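Ticket: Left gripper drops or misses nuts in the blue tray, two-arm sorting cell
Site: Firetti, bench cell
Opened: 22 Nov 2019
Status: Resolved, watching
Priority: Normal

Problem as reported
The left arm goes into the blue compartment tray, closes on a nut and comes up with nothing. Sometimes it gets the nut but pushes it against a divider on the way out. The right arm is fine. No fault code on the Vashisht controller, no overload, no stop. Last full calibration was in October.

First look
I love this cell, so I was happy to get this one! Ran the job at 30 percent speed and logged 18 picks. Misses were all in the two columns nearest the left edge of the tray. Nuts toward the middle came out clean. That smells like position, but I checked the easy stuff first:
- Finger screws on the left gripper: tight.
- Finger pads: clean, no chips.
- Cable at the back of the wrist housing: seated, and the loop has slack at full reach.
- Swapped the left and right finger sets. Misses stayed with the left arm, so the fingers are off the hook. 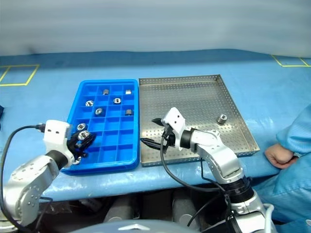

Left gripper with a nut between the fingers, right gripper open at the corner of the steel tray.

What I found
Two things, and they were adding up.

1. The tray had crept. The mat under it has some wrinkles and the tray can walk a little each time a finger brushes a divider. Measured against the taught corner, it was off by almost 3 mm. In a small square cell that is plenty.

2. The left tool offset in the Latham config file was the old one, from before the last finger change. The new fingers are 2 mm longer. The right arm had been updated and the left had not. Easy to miss, both entries look the same until you read the last column.

Fix
- Smoothed the mat and folded it tight over the front edge again.
- Pushed the blue tray back to the taught corner, then set the steel tray right up against it.
- Entered the new left tool offset and saved the config under a new revision.
- Re-taught the top left and bottom right cells with the Emska pointer. The rest of the grid fills itself in, and it is so nice when that works.
- Reset the right arm's wait pose over the near left corner of the steel tray. It didn't need much, but I was in there anyway.

Check run
Same 18 picks, same 30 percent speed, nuts placed every which way: flat, on their sides, bore up. No misses. Ran it again at full speed and the left arm didn't touch a single divider. Really pleased with how smooth the lift is now.

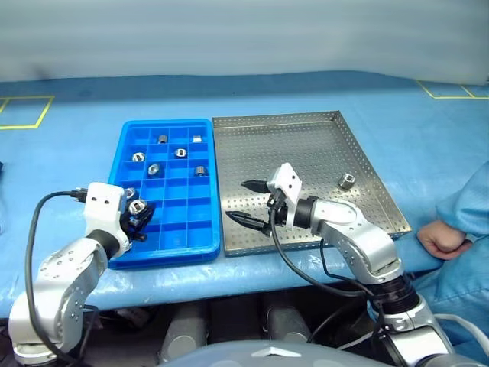

Left arm at the near left corner of the blue tray, right gripper open over the steel one.

Notes for whoever has the cell next
Keep your hand flat or off the mat while the arms are moving. Leaning on it can drag the tray, and then you get to do all this again.
If misses come back in the left columns only, measure the tray corner before touching the config.
When fingers get changed, update both tool entries and write the revision in this log.

Still open
Locating pins or a stop strip for the blue tray. I have a sketch and would love to try it - will open a separate ticket once the parts are in.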